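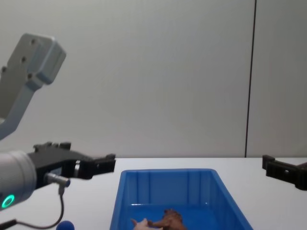
The Patience of the Teaching Hand

Reading time: 2 minutes

When I came to Gretura for the first time, in January, I expected to see programmers. I found instead an operator in soft shoes, standing with both arms a little forward, like a person who carries a tray through a crowded kitchen. The workshop teaches robots to handle small things, toys for the most part, and it teaches them by remote control. The operator moves a pair of light handles, and the two robot arms repeat the movement at the table.

I had believed that this would be easy. A child can put a ball in a bin. But the operator has no feeling in the fingers of the machine, and must judge by the eyes alone how near the pad is to the toy. In my first hour I made nine attempts and two of them were good enough to keep.
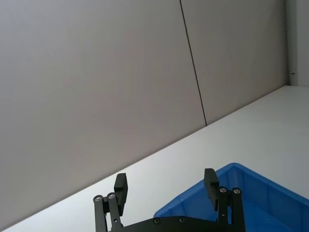

The gripper with its fingers open, seen from the wrist.

The first thing a beginner learns is to go slowly before the contact and not during it. If you hesitate while you are closing, the robot will learn your hesitation also. At Gretura they call this "a dirty grip", and such attempts are erased the same evening. The project, which has the name Negussie, keeps now 1268 demonstrations on its shelf, and every one of them was watched from beginning to end before it was accepted.

The second thing is to open the fingers wide. I always opened them too little, as I would do with my own hand, and then I touched the toy with the outside of the pad and pushed it away from me.
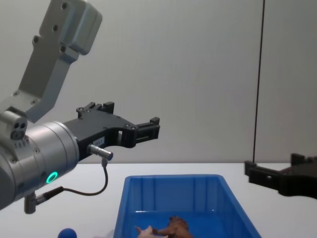

To work with two arms is a different trade from working with one. My own habit was to forget the left hand as soon as the right had something to do, and the left arm would then wander slowly toward its neighbor. With a gripper on each side of a bin as small as the blue one, there is little space for such dreaming. The operators at Gretura train for seven days before their attempts are counted, and a good part of this time goes to parking one arm politely while the other one works.

I asked if the handles will be needed in a few years. The answer was a shrug, and then an invitation to try again. My shoulders were already tired, but I took the handles, and this time I remembered to open the fingers.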